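Irncombe Residents' Forum
Board: Building Standards and Maintenance
Topic: Replacement fasteners for balcony balustrades, Stage 2

Posted by T_Liepina (Building Management)
Residents are advised that Stage 2 of the balustrade works will commence in January. The contractor, Hovetti, will require access to each balcony on the northern side between 8 am and 4 pm. Furniture and pot plants should be brought inside beforehand. The scope covers replacement of the existing plated fasteners at the base of each post. Questions regarding access may be placed in this thread.
Tarmo Liepiņa

Posted by cfairclough_26
I refer to the notice above. The minutes of the last general meeting record approval for stainless steel fasteners in grade 316. The schedule now on the noticeboard refers to "coated or stainless, at contractor's discretion". These are not equivalent and I request that the discrepancy be addressed before any work proceeds.
Clive Fairclough, Unit 26

Posted by T_Liepina (Building Management)
The wording was supplied by Hovetti and was accepted on the basis that a coated product complies with the specification for sheltered positions. I have asked them to confirm which balconies they regard as sheltered.

Posted by K.Lepik
With respect, no balcony on the northern side is sheltered. The building stands 200 metres from the water. My own railings required repainting within two years of the last programme, and the staining at the base plates came from the fasteners.

I would also draw attention to the question of mixed metals. Where a stainless bolt passes through an aluminium base plate without an isolating washer, corrosion of the aluminium is to be expected in salt air. The schedule makes no mention of washers or sleeves.
Kadri Lepik
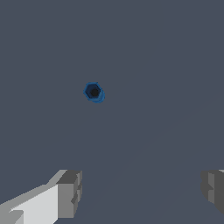 Posted by Zhuravel_T
The matter of coatings deserves a fuller answer than it has received to date. I worked in marine maintenance at Punik for 14 years and inspected a great many coated fasteners. A coating is sound until a spanner is put to it. On a hexagonal nut the damage begins at the corners, where the tool bears, and in the bore, where the thread cuts through whatever has been applied. A blue finish on a nut, such as the small one shown, tells an inspector nothing by its colour alone; blue is used on fluoropolymer coatings, on certain zinc passivates and on ordinary paint. The product data sheet should be requested and attached to the schedule.
Tymofii Zhuravel

Posted by cfairclough_26
I support the request for the data sheet. I maintain, however, that it is beside the point. The owners voted for 316 and paid a levy calculated on 316.

Posted by S_Rimkute
I must disagree with Mr Fairclough in part. I have reread the minutes and the motion reads "316 or approved equal". The question is therefore who gave the approval, and whether it was recorded. I do not favour a further delay. Two posts on my level move when leaned upon, and I regard that as the more serious issue.
Saulius Rimkutė

Posted by cfairclough_26
I accept the correction as to the wording. I do not accept that a contractor may approve its own substitution.

Posted by K.Lepik
Could the loose posts be attended to first, under the existing maintenance agreement, and the remainder held over until the schedule is amended? The Jõgi building across the road staged its works in that manner.

Posted by Zhuravel_T
That would be a sensible course, provided the interim fasteners are stainless and isolated from the base plates. Anti-seize compound should also be specified. Stainless threads gall readily, and a seized nut generally has to be cut off.

Posted by T_Liepina (Building Management)
The suggestions are noted. Hovetti will attend on Thursday to secure the two posts reported by S_Rimkute. I have requested the data sheet, together with written confirmation of the isolating washers. The revised schedule will be placed on the noticeboard when received. Residents with movement in any other post are asked to report the unit number and the position of the post to the office.

Posted by S_Rimkute
Thank you. Will the lift be padded on Thursday, or should access be by the rear stairs?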